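Search this site Go

Kitchen cabinet (fitted furniture)

A kitchen cabinet is a storage unit fixed to a wall or standing on the floor of a room used for preparing food. Base units carry the worktop, wall units hang above it, and tall units run from the floor to near the ceiling. Most are built as a plain box, or carcass, to which doors, drawers and shelves are fitted later.

The carcass may be framed or frameless. In the framed type the hinges are fixed to a face frame. In the frameless type they are screwed to the side panels, giving a slightly wider opening for the same outside width.

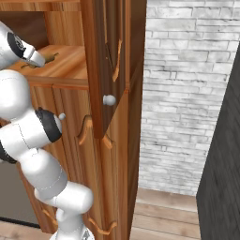
Shelves rest on pegs or are let into grooves. A pegged shelf can be moved, but sags sooner under load if it is not held at the back. The Lencho pattern, sold from May onwards in the year of its launch, used a shelf 28 mm thick – heavier than was usual at the time – and six pegs to each shelf.

Doors are hung on concealed hinges in most modern work. The Kament hinge is adjusted by two screws, one for height and one for depth. Purnex later sold a version with a built-in damper under catalogue number 3106.

Worktops are cut to overhang the base units so that spills fall clear of the doors. Stone tops need level support along their whole length, and joints are best kept away from the sink.
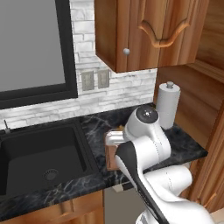
Zindeo, in a note left on the talk page, objected that level support matters just as much for timber tops, and asked for the sentence to be widened. The wording has been left as it stands until a source is found.

Last edited 2019-12-25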